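Pamcombe Manipulation List
Subject: Re: phones onto stands, does the wrist view really help?
Date: 11/5/20

Hello all, and thank you for the kind welcome back. I meant to answer this sooner and then the week got away from me, so please forgive the length of what follows. I'm putting the original question first so folks who joined recently can follow along.

> We have been training a two-arm policy to set phones into
> desk stands, and we are stuck on whether to keep the wrist
> cameras. With the overhead view alone it finds the phone fine
> but often comes down beside the stand. With wrist views added
> it lines up better, but it seems to get thrown by anything odd
> lying on the table. Has anyone tested this in a way they
> trust? And did you use clean tables or messy ones for your
> training data? We are using Ruter for the policy and could
> switch if that is the problem.
>
> Thanks in advance from a small lab with a long to-do list

First, I really don't think Ruter is your problem. We ran the same task with it all summer and got the same behavior you describe, right down to the phone being set down politely next to the stand. What helped us was changing what the policy saw during training, and it took us far too long to try it (I had a whole theory about the loss function that I will spare you).

Our setup is two arms facing a marble-patterned surface, with textured fabric on the walls and a mix of phone stands, some with round bases and one white one that is shaped quite differently from the rest. We also leave things around that have nothing to do with the task. The policy has to learn that a plush toy with yellow glasses is neither a phone nor a stand, and from the wrist camera a toy like that can fill a big part of the view.
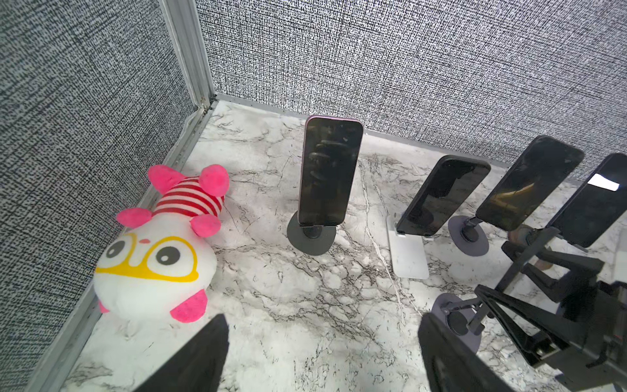 We trained 2 versions, identical except for the table. One saw only phones and stands. The other saw phones, stands and whatever clutter we had handy, swapped between episodes. Then we tested both on layouts neither had seen, 16 trials apiece. The clean-table version placed the phone properly in 4 of them. The cluttered version managed 15, and I made everybody run the count again before I would believe it! I know that is a small test, and I wouldn't hang a paper on it yet, but the gap was wide enough that we stopped arguing and changed how we collect.

Now, the wrist camera. When we blanked the wrist views for the clean-table policy, it did a touch better at reaching for the phone and much worse at seating it. That matches your note nicely. My reading is that the wrist view was carrying the last little bit of alignment all along, and the policy just hadn't learned to ignore everything else in it. With the cluttered data we could leave the wrist views on from start to finish and the reach no longer suffered. So my advice would be to keep the cameras and mess up the table.

A few practical things, in no special order. Mix your stands early. We started with only the round-based ones and the policy got very fond of them, so when we brought in the white one it would hover and hover and never commit. Vary the phones too, and how they begin: some upright in a stand already, some lying flat with the screen up. Dark screens reflect the gripper fingers, and for a while I was sure the policy was chasing its own reflection. I never proved it, but mixing the starting poses made the twitchiness go away and I was happy to let the mystery be. 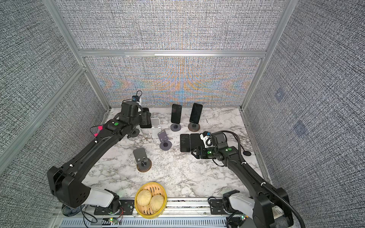
I should also mention the overhead camera, poor thing, which gets no credit in any of this. It is still what lets the two arms stay out of each other's way. When one arm is holding a phone toward the back, its own body hides a good part of the table from above, and having both kinds of view covers for that pretty well. We tried a wrist-only version for a few afternoons and it was slow and bumped the stands a good deal.

As for the encoder, we use the Uchida one with the weights frozen. Unfreezing it gained us nothing on this task and cost a lot of patience. If you log with Skideo, be sure the wrist and overhead streams share a clock. Ours drifted for a stretch and we had to throw out a painful number of good episodes. I can send the little script we use to check for that, it is ugly but it works.

We plan to repeat the test in December with more trials and with stands that were held out of training altogether, which I suspect will be a humbling experience. If your lab would like to run the same layouts on your side, I would be tickled to compare. Write to me off list and I'll send the layout sheets along with the script.

Warm wishes to everyone, and do let us know how the messy tables go.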